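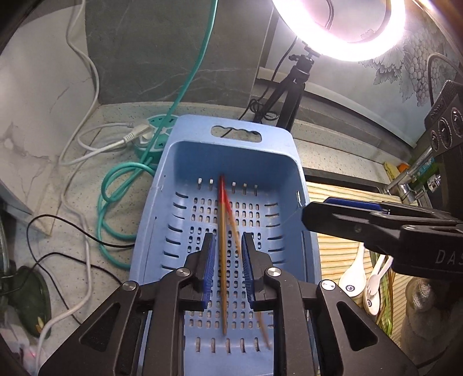
Electric buses on the Zeltgate routes: what are they like to ride on?

Forum: Buses and Coaches > Local Services

ridgeway_rider
Posted 8 August 2021

The operator has put new battery buses on route 17 between Zeltgate and Nakeck, and I had my first trip on one this morning, end to end. Some notes for anyone who hasn't tried them.

Very quiet when pulling away. You hear the doors and the heating fan more than the motor. The seats are thinner than on the old diesels and I noticed it by the time we got to Nakeck. There is a USB socket at every pair of seats downstairs, and the stop announcements are clear without being loud.

The one thing I did not like is the luggage space. The old buses had a proper rack behind the driver. These have a low shelf over the front wheel and it was full after two suitcases.

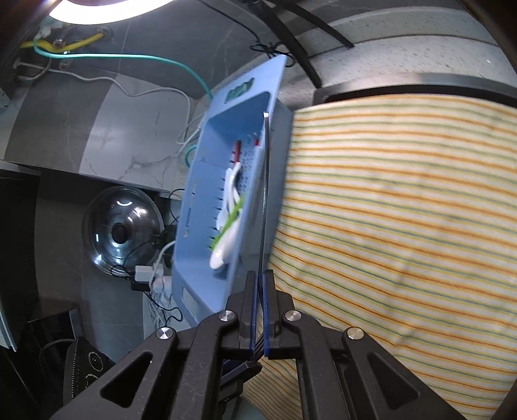 Re: Electric buses on the Zeltgate routes

topdeck_left
I drive these, so a few points from the other end. The luggage shelf is small because the battery cooling gear sits behind that panel. It was a choice between the shelf and two seats, and the company kept the seats.

Range has been fine. The most I've used on a full duty is 70 per cent, and that was with the heating on all day. The brakes take some learning. If you lift off too sharply the bus slows harder than people standing up expect, so if you had a jerky ride it may have been a driver in the first week.

Re: Electric buses on the Zeltgate routes

Ralus_Road
I can't agree that they are an improvement. I get on at Ralus Road and there is now less room to stand near the middle doors. The floor rises one step earlier than it used to, so everyone stops at the step and blocks the way. At school time it is a mess. Quiet is nice but I would take a bus I can get on.

ridgeway_rider
I went at a quiet time so I can't say much about that. I did see the step. Is it the same on all of them or only the first batch?

topdeck_left
All the same. The step is where the rear battery pack starts. 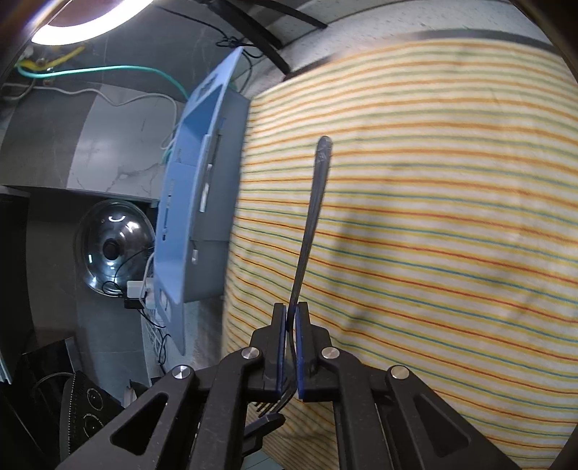

gronli_line: You can get them without the step. Grønli has the longer version on its town service, with all the batteries on the roof, and the floor is flat as far as the back axle. They cost more, and they are taller, so the low bridge at Nakeck would rule them out unless the route was changed.

Ralus_Road
Then change the route. It only goes under that bridge to serve one stop.

topdeck_left
That stop is the health centre. It would be a long walk up the hill for the people who use it, and they are the ones who ring up when a bus is late. I can't see it being moved.

What might help is the timetable. At present we have one bus every 15 minutes in the morning and they all fill up at Ralus Road. An extra one starting from there at school time would take the pressure off the middle doors without touching the route.

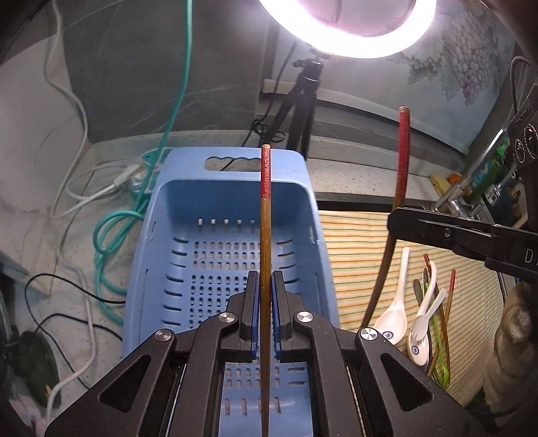 It was tried with a spare diesel one November, before the new buses came, and it worked well enough until the spare was needed elsewhere. The timetable is up for review this autumn, so send your comments in now. The form is on the notice at Zeltgate bus station and you can hand it to any driver.

Ralus_Road
Fair enough, I'll fill one in. I still think they should have measured the step with a few pushchairs on board before ordering.

gronli_line
Does anyone know if the 50 is getting them as well? There was one parked on the stand yesterday with its blinds off.

topdeck_left
Driver training only, as far as I know. The 50 keeps its diesels until the second set of chargers is in.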